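**Trandthorpe Clothing Room** | Thread on hangers, folding and the winter intake

1/ The Clothing Room is preparing its shelves and rails for the new year. This thread sets out how donated garments should be sorted, hung and folded. It applies to all sites.

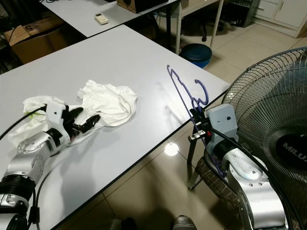
2/ T-shirts are the most frequent item we receive. Of the 2,878 garments logged at Trandthorpe this year, 1,501 were T-shirts. Most arrive in bags and need to be shaken out and smoothed before anyone can judge their condition.

3/ Lay each shirt flat on the table, front side up. Check the collar, underarms and hem. Garments with holes or set stains go to the textile recycling bin by the door.

4/ Plastic hangers are suitable for T-shirts and light blouses. Insert the hanger from the bottom hem and bring the hook up through the neck. Do not push it down through the collar, as this stretches the ribbing.

5/ Check that both shoulder seams sit evenly before the garment goes on the rail. All hooks face the wall.

6/ Hanger color has no meaning in our system. Several people have asked whether purple or blue marks a size. Sizes are shown only by the printed dividers on the rail.

7/ Sweaters and other heavy knits are folded and shelved. Fold the sleeves across the back, then fold the body in thirds. Stacks should be no more than 3 high on the upper shelves.

8/ Each rail holds 30 garments. When a rail is full, place further items in the labeled Kinnunen crates and record the crate number on the intake sheet.

9/ Cracked hangers should be withdrawn at once. Minttu Niskanen keeps the replacement stock and can be reached through the front desk. Wire hangers are no longer accepted as donations.

10/ Correction to our previous thread: children's clothing is sorted by height, with age used only when the label gives no height. Akosua Abugri has updated the wall chart at both entrances.

11/ Donors are asked to wash and dry clothing before bringing it in, to empty all pockets, and to leave shoes in a separate bag. Bedding and towels cannot be taken at present.

12/ The intake desk closes for the season on December 19, 2024. Bags must not be left outside the building after that date. Appointments for families who need clothing during the closure can be arranged through Elsa Räsänen at the front desk.

13/ A revised folding guide, including coats and school uniforms, will be issued in March. Comments on the current guide may be posted in reply to this thread.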